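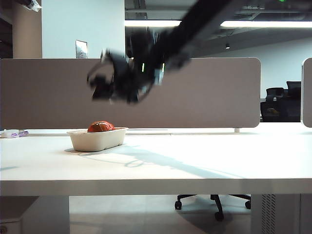
Paiva cuts back office days, keeps the parking fee

Paiva will let staff at its Lukel office work from home up to three days a week, ending an arrangement under which everyone came in on the same days and then complained about how many people were there.

The new policy, sent to employees in October 2021, replaces the full return announced in April. That plan was described at the time as final. So was the one before it.

Desks will be booked through Numeo, an online system that lets workers reserve a spot up to 13 days ahead. Those who forget to check in within 20 minutes lose the desk to whoever is standing nearest. The company had considered assigned seating but found it would need 39 more desks, or fewer employees, and preferred to spend money on neither.

Meeting rooms will close at 7 p.m., a change few people are expected to protest. The coffee machine on the second floor remains under review.

Monthly parking charges will stay the same for all staff, including those who now plan to leave their cars in their own driveways. Paiva said the fee reflects "access to parking" and will be looked at again next year.

Plametti, which rents the floor above, has made no changes to its own policy and says its elevator wait is already much improved.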